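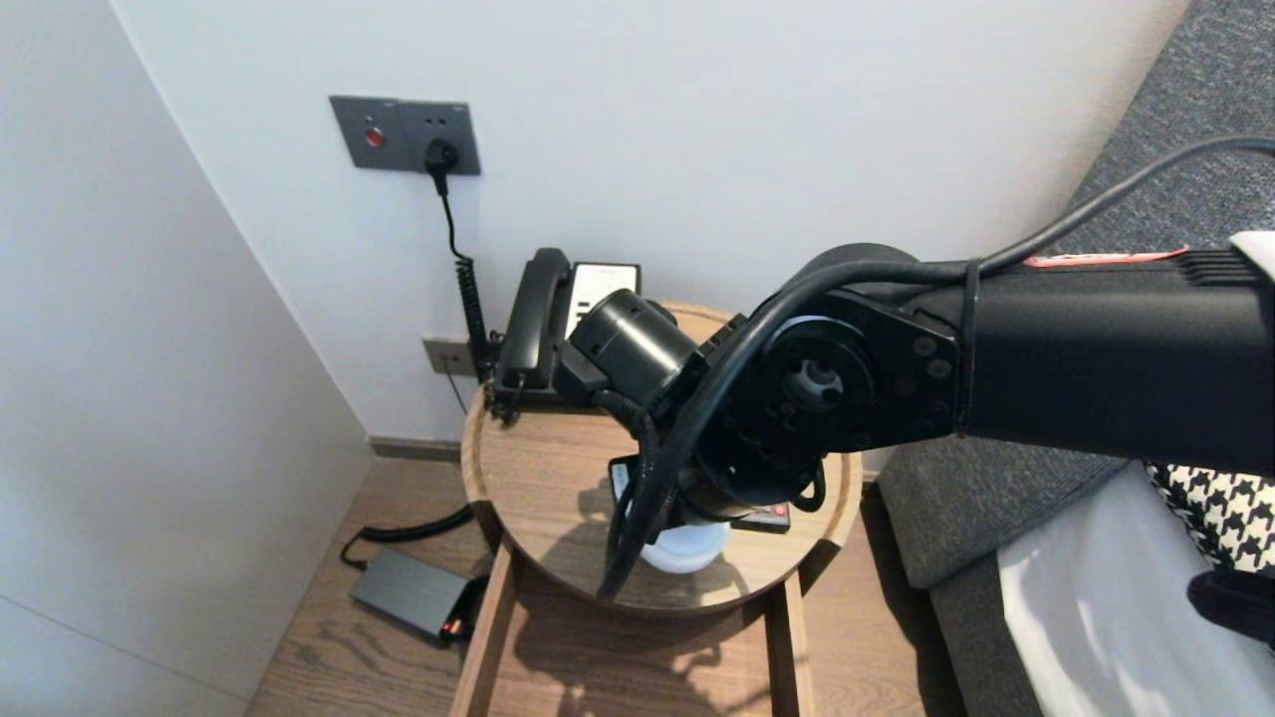
Tornmont Robotics Club – issue log
Ticket: arm stalls over side table
Opened by: Pacita Galang
Opened: April 30, 2018
Status: open, workaround in place

Problem
Arm is supposed to reach the small round table in the corner, go down to the white container, and lift it. It gets over the tabletop, then the wrist joint faults on the way down. Happened on 3 runs in a row with the Skindier task file. Same file ran clean in October.

Tried so far
Restarted the controller. No change.
Lowered wrist speed to 40 percent. It gets lower before the fault, but still faults.
Swapped the container for a foam block. Same fault, so it isn't the weight.
Ran the joint by hand with power off. Moves freely.

Notes
The thick cable loops down over the joint housing and hangs toward the table. I think it pulls when the wrist turns. The remotes are also close to the container and the gripper could be touching one – moved them to the bed for the last two runs, no difference.

Workaround
Approach with the wrist turned back 2 steps. Slow, but it finishes.

To do
Reroute the thick cable and add slack at the joint. Camenzind team has spare clips.
Rerun the old file after that and post the fault log here.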